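Questions we get asked at Flinen Holiday Lets, mostly on Fridays.

## Before you arrive

**When can I check in?**
From four. Turn up at two and you'll meet Kirsty Dunbar holding a mop, and she won't be pleased to see you.

**Can I bring the dog?**
One dog, yes, for £19 a stay. Two dogs, ring us. Last September somebody tried three and a ferret, so now it's in the booking terms.

**How do I get the key?**
It's in the key safe by the back door. We text the code on the morning you arrive, to whichever number you gave us, so please give us the right one.

## The kitchen

**Is there a dishwasher?**
No. There is a sink, and there is you.
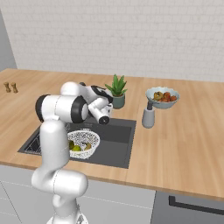
Tea towels are in the second drawer down. If you run out, Lachlan MacAulay next door has spares and a lot of opinions about the bypass.

**Can I pour chip fat down the drain?**
Please don't. The last plumber's bill was £405 – we'd like it to stay the last.

**What about food and shopping?**
The shop is 700 metres down the hill, which feels longer coming back. It shuts at 13:00 on Wednesdays.

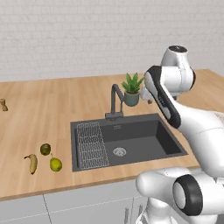
*The kitchen sink, with dish rack.*

## Leaving

**Do I have to strip the beds?**
No, but leave the towels in the bath. On the floor they tend to get missed.

**I've left something behind. Will you post it?**
Yes, if you pay the postage. Phone chargers are kept until the end of the season, after which they join the drawer.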